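How to Seal Expansion Joints in a Concrete Driveway

Expansion joints are the gaps left between concrete slabs so the slabs can move as the temperature changes. When the filler in a joint dries out or goes missing, water runs straight down to the base and washes it away. A slab with no base under it will settle, and lifting it costs far more than a few tubes of sealant. A homeowner can reseal the joints in a typical two-car driveway in a weekend.

When to do the work

Pick a stretch of dry weather with daytime temperatures between 50 and 80 degrees. In most areas May is a good month for it. The slabs are neither fully expanded nor fully shrunk then, so the joint is near its middle width and the sealant won't be overstretched in winter or squeezed out in summer. Concrete must be dry to the touch and dry inside the joint. Wait at least a full day after rain or pressure washing.

What you need

Self-leveling polyurethane sealant
Closed-cell foam backer rod, one size wider than the joint
Large caulking gun
Old flathead screwdriver or hooked scraper
Stiff wire brush
Leaf blower or shop vacuum
Masking tape
Dry play sand
Gloves, safety glasses and a dust mask

Most of our customers around Bosten have half-inch joints, and 5/8-inch backer rod fits those. Measure yours in several places before you buy. Joints are rarely the same width from one end to the other.

Step 1: Remove the old filler

Pull out whatever is in the joint now. Old fiberboard comes out in pieces with a screwdriver. Failed caulk can be cut along both sides with a utility knife and pulled up in strips. If the fiberboard is solid and sits well below the surface, you can leave it in place and seal on top of it, as long as you have enough depth for the sealant and a bond breaker tape over the board.

Step 2: Clean the joint walls

Scrub both sides with the wire brush. Sealant sticks to clean concrete only, so keep going until there is no dust, moss or old adhesive left. Blow or vacuum the joint out, then run a gloved finger along the wall. If the glove comes up gray, clean it again.

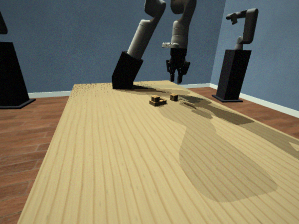 Step 3: Install the backer rod

Press the rod into the joint with a blunt tool. A putty knife turned on its side works, but don't use anything sharp enough to puncture the foam, or you may get bubbles in the finished sealant. The top of the rod should sit half an inch below the surface for a half-inch joint. Butt the pieces tightly where they meet. Self-leveling sealant is thin and will find any opening.

Where the rod doesn't fill a chipped or wide spot, pack a little dry sand into the gap around it. Block the open ends of the joint at the street and at the lawn with tape or a plug of rod.

Step 4: Apply the sealant

Tape the edges if you want a neat line. Cut the nozzle a bit smaller than the joint, hold it close to the rod, and move at a steady pace. Fill to 1/8 inch below the surface. On a sloped driveway, start at the low end and work up in short sections. If the slope is steep enough that the sealant runs, switch to a non-sag product and tool it smooth.

Pull the tape while the sealant is still wet.

Step 5: Let it cure

Most products skin over in 12 hours. Keep people and pets off until then, and keep cars off for at least 3 days, longer in cool weather. Check the label on the tube for the exact times.

When sealing isn't enough

Look at the slabs before you start. Call a contractor if one side of the joint sits higher than the other, if you hear a hollow sound when you tap the concrete, or if water pools against the house. Sealing over a void hides the problem and does nothing to support the slab.

Maltari Concrete Repair inspects driveways, patios and garage floors in Bosten, Hitby and nearby towns. Joint sealing for a standard driveway starts at $229, materials included.

Page updated 22nd July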